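Subject: Re: [pledcombe-tennis] January ladder and court bookings
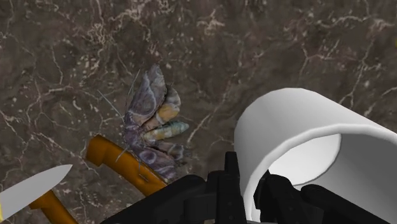

The winter ladder restarts on 2 January 2026 with 15 players, one fewer than we finished with. Stela Vlad has moved to the Duneston club and her place has been closed up, so anyone who was below her goes up one. Matches are best of three sets, with a tiebreak at six all in the first two and a match tiebreak in place of a third. Please put the score in the subject line when you report it. The moth is on brown marble, with pale veins in the stone.

Viorica Căpraru wrote:

> Two questions. Can I challenge two places up, or only one? And if
> my match with Hilkka gets stopped at a set all, do we start over
> or carry on from there? Last winter Smaranda and I were told to
> start over and I didn't think that was right.

You can challenge up to 2 places above you. If the person turns you down twice in the same month, you take the spot.

A stopped match carries on from the score when you left the court, same server, same ends. Starting over was the old rule. If you can't finish by the end of January, the player ahead in games gets the win, and if games are level nobody moves.

Court 2 has a new net strap. The door code is still 156 followed by the pound sign. Lights go off at 2000, so don't start a match after six.

Hilkka Vainio has the spare balls until I'm back.

Isla Sutherland
Pledcombe Tennis Ladder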